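September, gripper notes, late morning into the afternoon

Picked up where we left off with the head camera. I had promised myself I would spend the whole day on the Stevbridge hand and leave the optics alone, but of course the two can't really be pulled apart, and by the second cup of coffee I was back in the camera settings again (sorry, Filipa, I know you asked me to freeze those).

The plan was the same as for the two-finger gripper: flat pieces out of the cardboard tray, one at a time, 120 tries per hand, same tray, same desk height. The two-finger one gave us 97 clean picks, and I was very pleased with it at the time. It is a plain, stubborn little tool and I have grown fond of it. Its trouble was always the partitions. Come down a hair too far over and it bites the cardboard, and then you spend a minute pushing the divider straight.

With the five-finger hand the approach is a different business altogether. The fingers want a lot of room, so I have been parking it beside the tray, palm down and fingers open, and letting the planner start from there. That start pose keeps most of the grid clear for the head camera, which the old one over the middle never did. I tried 6 start poses before settling on this one and would happily try more if someone wants to sit with me.

Still to sort out: the thumb. It sticks out toward the near edge and I don't quite trust it around the front compartments. I also want to redo the exposure, as the gold pieces come up nicely against the brown card but I worry about glare once the lights over the bench are changed.

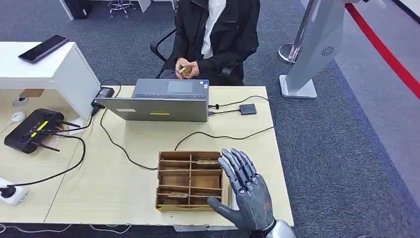
Vasco Macedo thinks I should stop comparing raw pick counts altogether and log how long each hand needs to recover from a miss, and that the thumb could simply be folded in until the last 2 centimeters of the descent. I like the second idea very much and will try it first thing. The recovery timing means touching the logger, so that one waits until Štěpánka is back. Leave the tray taped where it is, please!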